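About Us

Grultden began with a shoe rack that fell over. We had been renting out a few shared work rooms above a bakery, and on rainy mornings the pile of shoes inside the front door got so deep that people were stepping over each other's boots to reach the coffee. Somebody bought a rack. The rack tipped. We put out a basket of house slides instead, the cheap foam kind, and asked people to leave their street shoes on a tray and slip something comfortable on. By the end of that month our members were asking where they could buy a pair for home.

We had no good answer for them. The slides in the basket were flimsy, the straps had started to pull, and they came in one size that fit hardly anyone. So we went looking for better ones, and then we went looking for someone who would make better ones, and before too long the work rooms were the smaller half of what we did. Today Grultden is a house shoe company, and a small one, and we're very happy with that.

What we make

We make slide sandals for indoors. That means kitchens, hallways, laundry rooms, dorm floors, studios, waiting rooms, the strip of patio between the back door and the trash cans. You can wear ours to the mailbox and we won't tell anyone, but we design them for the hours you spend on your feet inside, on hard floors, doing ordinary things.

Our first slide was called the Buslow and it is still the one we sell the most of. It has a chunky sole with some height to it and one broad strap, and it goes on without your having to look down. That last part matters more than you would think. If you have ever come through a door with groceries in both arms and a dog between your ankles, you know that a shoe you have to bend over and fuss with is a shoe that stays by the wall. The Buslow goes on when you walk into it.

The second slide is the Ziso, which is lighter and a little lower, and which we made after a great many letters from people who told us they loved the Buslow but felt a bit tall in it. We kept the wide strap and took down the sole. Some customers own both and wear the Ziso upstairs and the Buslow down. We never suggested that, but we think it's a fine system, and a few of us have since taken it up ourselves.

Colors come and go. We have had a butter yellow that we loved and that sold terribly, and a gray that we thought was dull and that sold out twice. Pale pink and very dark green have been with us the longest, and whenever we talk about dropping one of them we get letters.

Where we work

Our place is one big room with high ceilings, and most of what happens in it happens out in the open. We like it that way. If somebody is stuck on a problem, the person at the next table usually hears about it, and very often the person at the next table is the one who solves it. There are plants here and there, which do better in some corners than others. There is a long shelf of samples by the entrance that we keep meaning to put in order.

And there are the tables. We are fond of our tables. Before any slide goes to a customer it spends some time up on a tabletop where we can get a proper look at it, down at eye level, with light on it from more than one side. A shoe on the floor hides a lot from you. Up on wood, with the soles flat and the toes pointing the same way, you start to notice whether one strap sits a hair higher than the other, or whether the ridges along the side run clean all the way to the heel. We line them up, walk away, come back and look again.
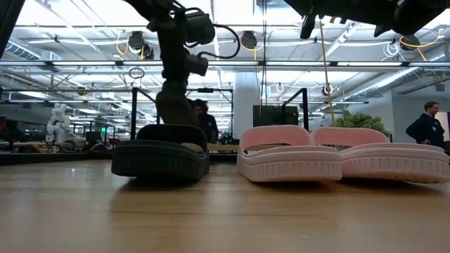
Slides on the table at Grultden, one in dark green and two in pale pink.

Pairing is the part of the job that new people find the strangest. A left and a right that came from the same batch are not always the best match for each other. Color can shift a little between one shoe and the next, and a strap can come out slightly rounder. So we sort by eye as well as by size, and we keep moving shoes around until we have pairs that look as though they belong together. It is slow, and we could certainly do it faster, but when you open the box and take out two shoes that agree with each other, you feel that somebody took the trouble.

The odd ones that are left over, and there are always odd ones, go in a bin under the bench. When a customer's puppy has eaten the right shoe of a pair (this happens far more often than you might expect) we go digging in the bin for a right. If we find a good match, we send it for the cost of postage. Please write and ask. We enjoy the hunt.

How we pack

We used to ship in shoe boxes inside bigger boxes with a great deal of paper, and we got tired of the waste, and so did you. Now each pair goes into one sturdy box, soles together, with a single sheet of tissue between the straps. The box is the mailer. Quite a few people have told us that they keep it for photographs, or crayons, or whatever needs a box that week, and that pleases us enormously.

We pack in runs of 100 pairs. When a run is finished we stop, put the kettle on, wipe down the table and sweep up before starting the next one. It began as a way to keep the labels from getting mixed up, and it has turned into the rhythm of the whole room — you can tell how the day is going by how many times the kettle has been on.

Taking care of your slides

Since people ask, and since this page seems as good a place as any: wash them in the sink with warm water and a drop of dish soap. An old toothbrush is just right for the ridges in the sole, where crumbs and dog hair like to settle. Rinse them, stand them on their sides on a towel, and let them dry on their own, away from the heater. Please do not put them in the dryer. We have seen what happens, and so have several of our customers, and it's a sad sight.

If you keep them by the door, set them with the toes pointing into the house. You'll come in, step out of your street shoes and straight into your slides without turning around. It's a small habit, but it is the one we would most like to pass along.

The work rooms

We still have them! The original rooms are now called the Janevski rooms, after the street they look out on, and we rent them by the day and by the month to people who need a table, a door that closes and a quiet afternoon. There are only 2 of them, so do write ahead. The basket of house slides is still inside the entrance, filled with our own now, in every size we make. Borrow a pair while you're there. If you find you can't part with them, leave us a note and we will add them to your bill.

Visiting and writing to us

You are welcome to come by and try things on. We don't have a shop, exactly, but we have a bench, a mirror that leans against the wall, and plenty of floor to walk up and down. Bring the socks you usually wear at home, if you wear them, as they make a difference of half a size for some people. Children are welcome too, although we don't make children's sizes yet. We have been asked about it often and we are working on it — slowly, the way we work on most things.

Letters and emails are read by whoever is nearest the desk that morning, and you will get an answer from a person who has handled the shoe you're asking about. If we are in the middle of a run, it may take us until the kettle goes on.

Page last updated 20 Apr 2022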